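Household Recycling and Soft Packaging: Frequently Asked Questions

Altley Resource Recovery Office
Last reviewed 22 August 2018

General

Who may use the drop-off center?
The center on Prusby Road is open to all residents of Altley and to residents of Trolton under the shared services agreement. Proof of address is requested on the first visit. A utility bill, a lease or a driver's license is accepted. Commercial customers must apply for a trade permit before bringing any material to the site.

Is there a charge?
Household recycling is accepted free of charge. Fees apply to tires, refrigerators and construction waste. The current fee schedule is posted at the gate and may also be requested by mail.

How many households take part in the soft packaging program?
Over 4,000 households are now registered. Registration is not required for curbside collection of paper, cans and bottles, but it is required for soft packaging.

May a neighbor deliver material on my behalf?
Yes. The person delivering the material should give your street address at the desk. No written authorization is needed for household quantities.

Soft Packaging

What is meant by soft packaging?
The term covers plastic that can be crumpled in one hand: bread bags, produce bags, shipping pillows, shrink wrap from bottled drinks, and the clear film used around new clothing and furniture. Rigid tubs and trays belong in the regular curbside cart.

Why can soft packaging not be placed in the curbside cart?
Film wraps around the rotating parts of the sorting line at the Nasr facility and the line must be stopped while it is cut away. Residents who place film in the cart will receive a notice. After 2 notices, the cart may be left unemptied until the film has been removed.

Does packaging need to be washed?
It should be empty and dry. A bag that held bread may be shaken out. A bag that held meat, fish or cheese should go in the trash unless it has been rinsed and fully dried.

How should soft packaging be stored at home?
Any open container will do. Film takes up less room if the air is pressed out of it before it is put away. Please do not tie film into knots or pack it tightly inside a second bag, as staff must be able to see what has been brought in.

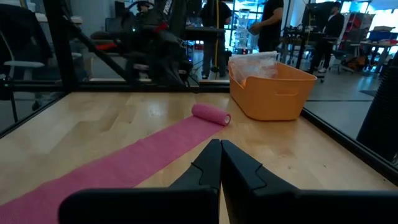
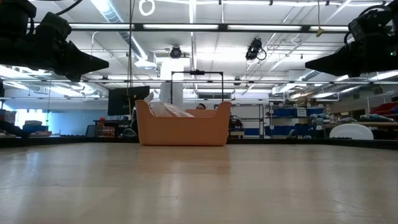 Are paper labels a problem?
Small labels may be left in place. Large shipping labels should be cut off, both to keep paper out of the film and to protect your personal information.

What about bubble mailers?
Mailers made entirely of plastic are accepted. Mailers that combine paper and plastic are not accepted unless the two layers have been fully separated – in most cases this is not practical, and the mailer should be placed in the trash.

Are compostable bags accepted?
No. Bags marked as compostable weaken the recycled product and must be kept out of both the film collection and the curbside cart.

Deliveries and Collection

Can soft packaging be collected from my home?
Home collection is available to residents who are unable to travel to the center. Requests are handled by Chepkoech Mugo in the Resident Services section. New requests received before the end of September will be included in the fall schedule.

Can a school or place of worship host a collection point?
Yes. Applications are reviewed by Marcus Haddad, Outreach Coordinator. The host must provide a covered location and a contact person who can be reached during office hours.

What happens if unsuitable material is found in my delivery?
Staff will return it to you where possible. The office does not issue fines for honest mistakes.

Contact

Whom should I contact with a complaint?
Complaints should be made in writing to Hala Zerouali, Office Manager, at the Prusby Road address. Please include the date of your visit and, if you have one, your registration number. Telephone inquiries may be directed to extension 344 during office hours. Messages left after closing are returned on the next working day.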